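Sep 12, 2021

Flat 2, Turneck. Bedroom floor noise, second visit.

Arrived just after lunch. Street quieter than in the week, which helps with the airborne readings but means there is little background to judge against. Let myself in with the office key. Heating off, windows shut, trickle vents taped as before.

Reminder of where we had got to. The complaint comes from the flat below: footsteps, a creak that repeats, and a low knock when someone gets out of bed upstairs. The March visit was cut short and only produced the one set of readings, taken with the door open, so I have put a line through those in the old book. Please don't copy them into the report.

Kit today: the Dotness meter, the small tapping machine, contact pickup, long screwdriver, chalk, moisture pins. The meter wanted calibrating twice. First check drifted, second was fine and it held at the end. The battery door is loose again and needs a proper repair, the tape leaves glue on my fingers and then on everything else.

Started by walking the room in socks, then in shoes, with the pickup on the skirting. Heel strikes come through clearly in shoes. In socks they mostly disappear but the creak stays, so the creak has to be treated separately from the impact noise. I had lumped the two together in my first note and that was a mistake.

The creak is a board rubbing on a nail. You can feel it through the carpet if you stand with your weight on one foot and rock. It goes on the way down and again, fainter, on the way up. It sits near a joist line, going by the spacing I took from the hall, where the boards were lifted for the pipework. Chalk won't take on carpet so I measured it off the door frame and wrote it on the plan. 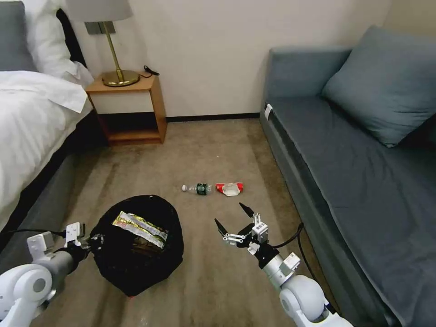 The low knock took longer. My first idea was a loose joist hanger, and I spent a good while on that, listening from the flat below with the pickup on the ceiling while the meter ran upstairs. Nothing in the recordings looks like a hanger. A loose hanger gives a sharp double hit. What we have is one dull thud with a long tail, and it follows load coming off the floor, so I think the joists are springing back and the ceiling below is acting as a drum. The ceiling is plasterboard on battens with nothing in the void that I could find through the light fitting. No wool, no pugging.

Ran the tapping machine in 5 positions, diagonal to the joists as far as the room allows. It is a narrow room and two of the positions are closer to the wall than I would like. Noted on the sheet. Four of the runs agree well. The fifth is higher in the low bands, and it is the one nearest the creaking board, so I repeated it and got the same again. Left both in.

Readings are on the card, folder 134. I haven't corrected them for reverberation yet. The receiving room downstairs is well furnished and the decay was short, 45 minutes of fiddling to get clean curves, most of it spent waiting for a neighbour's washing machine to finish its spin.

Moisture pins in the skirting, both long walls: dry. Hall boards: dry. So I don't think this is a floor that has moved with damp. More likely it was lifted at some point, for wiring or pipes, and put back with the old nails in the old holes.

Underlay. Lifted the carpet at the threshold only. It is thin and gone to crumbs along the edge, and it has no bounce left in it when pressed. I can't say the rest is as bad. The gripper rods are sound, so it could be relaid on the same ones.

What I would do, in this order:

Screw the boards down along the joist line by the marked spot, pilot holes first, and keep well away from the pipe run. Check the plan before drilling — the pipes cross at an angle near the door and are not where you would guess.

New underlay, the heavy rubber type. Escobedo has quoted for two grades. The dearer one is better in the middle bands but I doubt it does much for the knock, and I would not pay the difference without seeing their test sheet. Asked for it again.

Insulation in the ceiling void, from below. This is the only item that will touch the drumming, and the messy one. If the people downstairs will not have their ceiling down then we should say plainly in the report that the knock will probably remain.

We used the resilient bar detail on the Lima job and it worked, but the ceilings there were higher. Headroom downstairs is tight over the wardrobe and I forgot to measure it. Next visit.

Still to do: reverberation correction, tidy the plan, chase the test sheet, fix the battery door. Return the key to the office hook, it is in my coat.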